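Quarterly workplace wellbeing walk-through, Madigan building, Level 2
Completed by the staff safety reps. Comments are ours. 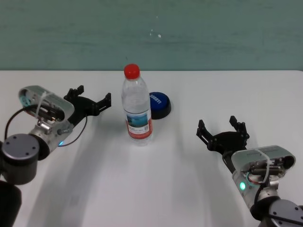 Drinking water and breaks: PARTIAL. The cooler outside Girham has been awaiting a filter since June, and management's view is that people can bring their own. Plenty do. A clear plastic bottle with a red cap, partly filled, is a hydration program, and we'd like the building to chip in.

Quiet room: FAIL. Door sign says Quiet Room. Contents say printer storage. Please pick one.

Noise: PASS. Peak reading 79 dB in the Cusmont workshop, at the chop saw. The radio came close.

Counseling line poster: PASS, after a fashion. Number is current. Poster hangs behind the fridge door — visible whenever someone wants milk.

Shift length: FAIL. Two night crews went without a meal break. Raised last time, and the time before.

Wellbeing budget: $3,925 allotted, $90 spent, all of it on a Brikari stress ball order. We have squeezed them. No change.

Next check: same route, 10 a.m. start, bring the noise meter charger.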